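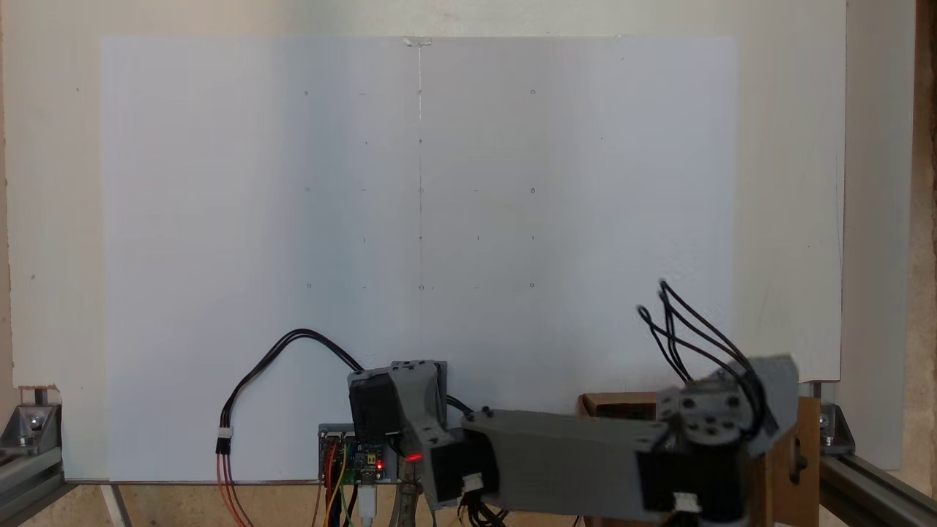 Boards & Benches > Drawing and Layout > Marking out > Faint pencil grid on a white board, dots or circles?

**gridlocked_28**
Hi all, long time reader, first time I've started a thread in this section. I've got my big white board standing upright now and I've been marking it out in pencil so I have fixed points to come back to. Nine little circles, three rows of three, with a line straight down the middle through the center ones, and then short dashes between some of the circles for the halfway spots. I kept everything super light so it won't fight with whatever gets drawn on top later.

Well, I kept it a bit TOO light. From any distance the thing looks blank, and the left side is the worst because my light comes from the right and that half always goes a little gray on me. So two questions. Do you all use circles, or dots, or crosses? And how dark do you go? I'm using a Jolluteck hard lead right now and I'm starting to think it's the wrong tool for this.

**smudgeproof**
Crosses, every time! A circle tells you "somewhere in here." A cross tells you the exact spot where the two lines meet. I drew circles for years and I was always guessing at the middle of them, and on a big sheet those little guesses add up when you measure from one to the next.

For the lead I'd go one step softer and press less. Hard lead dents the surface, and once it's dented you can erase all you like, the groove catches the next color you put down.

**paperweight**
Gonna disagree with smudgeproof on the crosses. If a line of the drawing happens to pass right over a cross, the arms stick out and look like part of the work. A tiny circle sits quietly, and you can still see it around the end of your pencil when you're right on top of it. I like being able to see the target while I'm landing on it.

You can always put a pinprick dot in the middle of the circle if you want the exact point.

**smudgeproof**
A circle with a dot in it is just a cross with extra steps lol

**gridlocked_28**
Ha, okay, I see this has been argued before. The dot in the circle sounds good to me though. I haven't tried it because I was worried about making holes.

Should have said, I've only got dashes between some of the points. I was going to do all of them and then decided I wanted to see if I'd use them first.

**tapeandtack**
What are you measuring from? That matters more than the marks, to me. If you measured each circle from the edge of the board and the edge isn't square, your rows will lean. Ask me how I know. I had a Panicker board that was off by enough to see, and I marked the whole thing before I checked it.

What I do now is drop the center line first, check that with a level, and measure everything left and right from the line. The edges never come into it.

**gridlocked_28**
Center line first, yep! I put it in before anything else and it stops just under the top edge and again a little below the bottom marks. No reason to take it all the way down. My rows look level to me but I only checked one of them, so I guess I know what I'm doing tonight.

**kneadedeverything**
How is the board held up? I see you say it's upright. Mine used to creep. I had one bit of tape at the top and by the end of an evening the whole sheet had tipped a hair to one side, and of course I blamed my measuring and redid all of it.

**gridlocked_28**
One small piece of clear tape, top center, hahaha. It's up against a bigger white panel behind it. Nothing has moved that I can tell, but I haven't leaned on it much.

**kneadedeverything**
Add the corners. Please. Low-tack if you can get it, I use the Mastov kind and it comes off without taking the surface with it. Clear tape is fine until it's been up for a month and then it wants to stay forever.

**paperweight**
Seconding the corners, but I'd skip the Mastov. Mine let go in July when the room got warm. Plain artist's tape from the hardware aisle has held better for me and costs less. I still have most of a Mastov roll if anybody wants it.

**tapeandtack**
One trick for checking without re-measuring the lot: measure corner to corner both ways. Top left circle to bottom right, then top right to bottom left. If your grid is square those two numbers match. Mine are 937 mm both ways on the board I've got up now, and it took three tries to get there. First try one of them was 28 mm longer, and I'd been so proud of it too.

**smudgeproof**
Good tip, that. Do it with a steel rule or a strip of card, and skip the cloth tape measure. They stretch.

**gridlocked_28**
Back from the garage. Did the corner to corner thing and I'm off by a tiny bit, maybe the width of my pencil line. I'm leaving it. I did go over the left column with a softer lead (a Kivik I found in the drawer) and I can see those three from the doorway now, so the Jolluteck is retired. Going to do the other six tomorrow.

Still on circles. Sorry smudgeproof.

**smudgeproof**
I'll live. Post again when you've tried to find the middle of one in bad light.

**kneadedeverything**
Did you do the corners?

**gridlocked_28**
Doing the corners when I find the tape. paperweight, is that roll still going?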